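Plondberg brewery open day

So we finally made it to the open day at Plondberg, having promised ourselves a visit every winter since they moved into the old dairy at Tromisdale. The bus from Tundgate takes 30 minutes and stops right by the gate, so no arguments over who drives!

Ecaterina Pascu, the head brewer, took our group round. She talks fast and you have to keep up (wear flat shoes, the steps to the mash floor are steep). I'd always thought of malt as malt, but she passed three jars along for us to sniff and the darkest one smelt just like burnt toast and coffee. The hop store was my favourite bit, freezing cold and so strong my scarf still smells of it. My husband asked far too many questions about yeast and got very good answers to all of them.
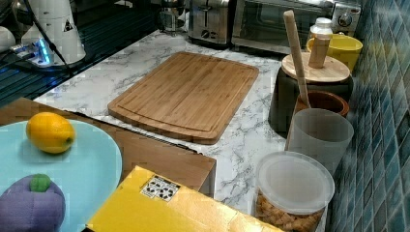

After that it was upstairs to the taproom, where the queue was long but cheerful. You get two tasters with your ticket and pay for anything after that. I went for Sima, their pale one, which was lovely and a bit grassy, and then the porter, which I'd have again tomorrow. The smoked beer wasn't for me, though the couple next to us were buying it by the case. Valentin Hodoroagă was behind the bar and told us they'd sold 165 tickets, and it did feel like it by mid-afternoon – grab a seat by the window early if you can.

My one grumble is the food. The pies had gone by the time we got there, so it was crisps for lunch. The next open day is in March and we've already put our names down, with sandwiches in the bag this time.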